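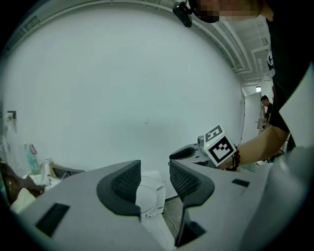
Leaning in over the round white one, October.

About us

Marnik is a small household workshop in Grekham, and we love the plain white plastic things most homes have and few people look at twice: lids, seats, anything round with a raised rim. Ilgın Karaca started it with 2 shelves and a borrowed table, and we now keep 763 pieces (yes, all labelled!). We clean them, match them up and help people find one that fits. Bring your measurements and come for a chat, the kettle goes on at 30 minutes past nine!

Filed under: Who we are, Home bits

Recent
Measuring a round rim
Our new shelves from Lutora

Comments
Didenko: Found my match on the second visit, so pleased.
Pam: Do you take old lids in?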